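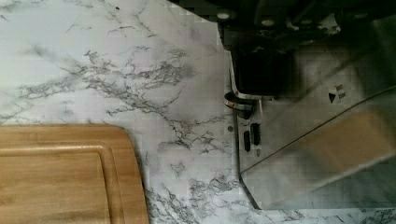
June 23, 2025 - kitchen bench, rules for working round the arm

Writing this down while I still remember it. Tae-yang asked for "the actual rules" and I had to admit they're in three places, one of them my head. So this replaces the old sheet from January. If it disagrees with the Brukmont manual the manual wins, tell me and I'll fix it here.

Before power
- E-stop where you can reach it without leaning over the worktop. Press it once, every session, even if the last person did.
- Look at the fingers. Pads on square, screws snug, nothing stuck to the faces.
- Cable: move the arm by hand through the far corners and watch the slack. Most of our faults in the Kwak log are cable faults, 9 out of 14. The rest were people.
- Sleeves, lanyards, long hair. Same as any machine.

Speed
Slow mode for the first run after ANY change to the layout. Moving the board a hand's width is a change. Gaetano thinks this is over the top and wants it only for new objects. Said no for now. Will look at it again when we have more runs without a stop.

Full speed only with two people, one of them doing nothing but watching. Watching means no laptop.

Heat
The bit the old sheet skipped completely. Toaster and toaster oven stay unplugged at the wall while the arm is live, unless the task sheet says heat in so many words. Same for the hob, isolator off. If heat is on the task sheet:
- second person present, no exceptions
- nothing paper or cloth inside the arm's reach. Kitchen roll counts
- arm parked before anyone puts a hand near the slots
- metal fingers never go into a slot, plugged in or not. Bread comes out by hand or by the lever

Asked whether a soft-tip finger would change that last one. No. Wire guides inside, and we'd be training ourselves into a bad habit.
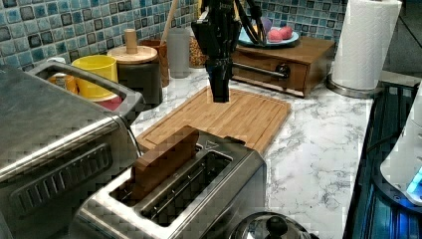

Gripper over the board, toast in the left slot, oven alongside.

Layout
Tae-yang's point, and a fair one: the low foreground things are what the elbow and wrist forget about. The planner knows the board and the worktop. It doesn't know the lid you put down a minute ago. So anything in reach is either in the model or off the counter. Back row can stay as dressing provided the keep-out plane is switched on - check it, Tandance resets it to off after an update. Lost a morning to that.

Glass jars: back row only, behind the plane. No knives at all, even with the cutting board out. We use the board as a target, nothing gets cut on it with the arm on. Want to do cutting later, that's a separate assesment and a separate page.

Stopping
Anyone can stop a run, no need to explain first. Write it down after, one line: run number, what you saw, who pressed. Run 1,949 has "stopped, felt wrong" and I'm fine with that, better than no line. Run 288 has no line at all and I still don't know what happened.

After a stop: don't just hit resume. Look, clear, back to park, slow mode, then go.

Food
What's been under the gripper isn't food any more. Don't eat the toast. Fruit the same. Wipe the board and worktop at the end, arm off, and let it dry before the next lot start.

Still open
- Force limit on the fingers. Set by feel at the moment, which isn't good enough. Gaetano to borrow the Noltov gauge and get a proper number for closed grip and for pressing down on the board.
- Who signs for a visitor? Currently whoever opened the door.
- A line of tape on the floor for reach. Have tape, need the arm at full strech to mark it. Do it with Tae-yang, slow mode.
- Print this and take the January one off the wall.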